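The Last Two Inches: Grasp Planning Moves to the Wrist

Most grasp planners are tuned on rigid parts that sit apart from one another. Household objects break both conditions. They are thin, or they deform, or they lie against something with a similar color and outline. The software group at Stolden has spent the past year on those cases.
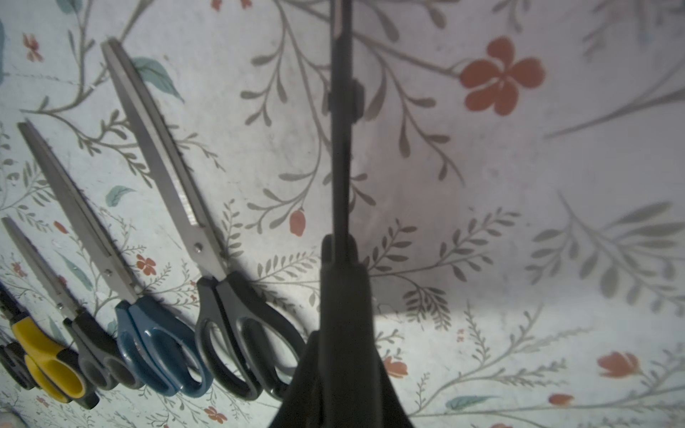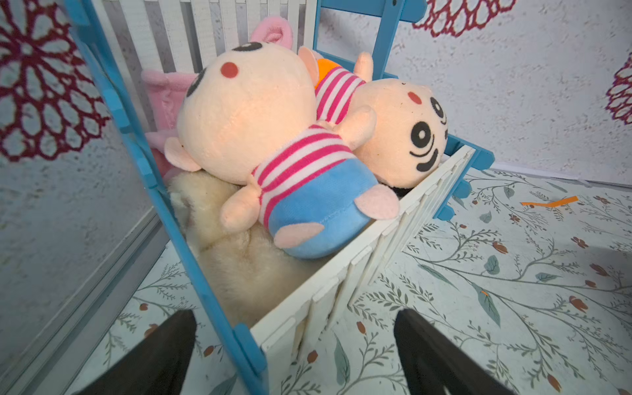

Wrist views: scissors on a floral print, and plush toys in a toy crib.

Noel Sebastian maintains the perception half of the stack, called Samia. Its first stage is instance segmentation from the wrist camera, and the first stage is where most of the trouble starts. Two soft toys in matching striped shirts produce one long mask with a bend in it. A planner given that mask will pick a grasp point on the seam between the two.

Samia's answer is to delay the decision. It keeps up to 100 candidate masks per frame, scores each against the previous views, and passes the planner a ranked set. Masks that split or merge as the wrist moves lose weight. "We used to commit at the first frame," Sebastian says. "Everything downstream inherited the mistake."

Thin tools fail differently. Depth on a narrow blade is sparse, and a printed surface behind it gives the matcher plenty of false edges. For these the group drops depth inside the mask and fits a plane to the surrounding surface instead.

Planning is handled by a separate process, Lerside, written mostly by Rommel Soriano. It samples 3,000 grasps per request and discards any whose approach path crosses a rigid neighbor. Contact with soft neighbors is allowed at a cost. Soriano set that cost by hand and would like to learn it.

The regression suite holds 2,577 logged episodes, replayed every night against the current build. A change that helps on plush and hurts on tools is held back until both numbers recover. In November that rule blocked a new mask scorer for most of the month.

The open item is calibration drift between camera and fingers. An error of 2 millimeters is harmless on a pillow and fatal on a scissor handle. A self-check routine, Salazar, is in review.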